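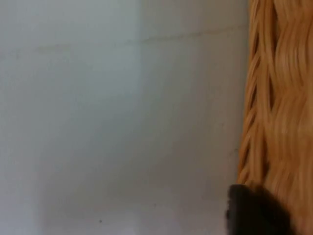 Welcome back, everybody, and well done for making it up the hill to Curkovcombe in the dark. These are the notes for Session 2 of the home robotics course, 28 Feb 2024. Last time we got both arms of Comus bolted down and moving by hand, and I know several of you went home itching to make it pick something up, so tonight is pick-and-place: toys off the table, into the wicker basket. It sounds like nothing at all. It took me most of last September to get it going in my own spare room, so please be patient with yourselves (and with it!).

## Before you switch on

- Both arms in the rest position, elbows in, cables hanging free behind the joints.
- One person at the keyboard, one person with a hand on the stop button. Swap over often.
- Finger screws nipped up. They do work loose.
- Load the settings file called `ellby_soft`. The other one is much too quick for a first evening.

## Choosing how to grip

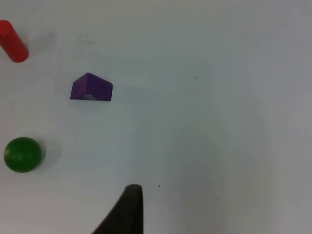
Most of the trouble in picking things up starts well before the fingers close, in deciding which way to come at the thing. A gripper with two fingers wants two surfaces facing each other, more or less parallel, and it wants them on either side of the middle of the object so that nothing swings when it lifts. Have a good think about that for each toy before you touch the controls. The purple prism lying on one of its rectangular faces is a nice example, and a slightly mean one: close on the slopes and the fingers have every chance of riding up, so turn the wrist and take it across the triangular ends. The green ball has no wrong direction at all, but it will roll off if one finger arrives first, so centre yourself over it and go down slowly. With the red cylinder, go across the body and keep away from the round ends.

Our jaw opening is set by a number between 0 and 261, where 261 is fully open. I have found 132 a comfortable place to wait while you line up, as it leaves room either side of a small toy and you don't have far to close. Write down the value at which each toy is held firmly. You'll want it again next session, and so will whoever shares your bench.

## Getting over the rim

Lift first, then travel. I'll say it a good many times tonight and I'm sorry in advance, but nearly everybody (me included) tries to do both together, and the toy clips the side. Go straight up until the lowest part of the finger is well clear, move across, stop, and only then come down.

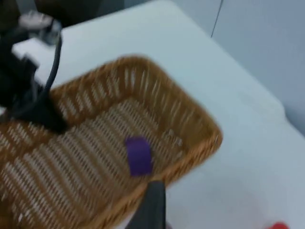
Stopping matters more than you'd think. The arm carries on trembling for a moment after the motors have finished, and if you open the jaws during the tremble the toy lands wherever it fancies. I put in a short pause, 22 ticks of the control loop, and things became a great deal calmer.

If you are using both arms, keep one of them still while the other moves. A parked gripper near the basket takes up more room than you expect, and the cable arcs out further again, so allow for the loop as well as the metal. Woven sides are also rather good at catching a fingertip in the gaps. If you feel it snag, stop, open the jaws a little and back out the way you came. Please don't drag sideways, as the basket will come along too.

## To try at your bench

1. Pick up the ball and put it back down on the table, same spot, without it rolling.
2. Prism into the basket, lifting first.
3. Cylinder into the basket, starting with it lying at an angle to the arm.
4. Take one toy back out again. Harder!

Sasaki grease for the wrist joints is on the shelf by the kettle. A very thin smear is plenty, and wipe off what squeezes out.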